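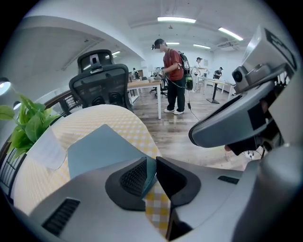

Hello all,

I am writing again about the binding of our parish cookbooks, because the reply from Onishi came and I think we must decide before the printing. They can bind 3000 copies with a sewn spine, but then the delivery moves to December. With the glued spine it is earlier, and I am afraid the pages will fall out after one winter in a kitchen. For the cover I still prefer a check pattern in yellow and white, like the cloth under the pale folder, and plain letters on it. It is cheerful and it does not look like a school book.

On 2020-02-24 the Juvville group wrote:

> We have read the proof and we are mostly happy. Two things.
> The soups on page 29 are still in ounces, when all the others
> are in grams. Also, could the index list the dishes by main
> ingredient? People look for "leek", they do not look for
> "Grandmother's Friday pie".
> We would accept the glued spine if it keeps the price low.

Thank you for the careful reading. The ounces are my mistake and I have corrected them. For the index I agree, but it will need 3 more pages, and I must ask Clallus if the paper they reserved for us is enough.

About the spine I do not agree so easily. My old copy from the first edition was glued and I keep it together with a rubber band. Please write to the list which one you prefer, also if you have no strong opinion. I will wait with the order until I have heard from every group.

With kind regards,
the editor of the cookbook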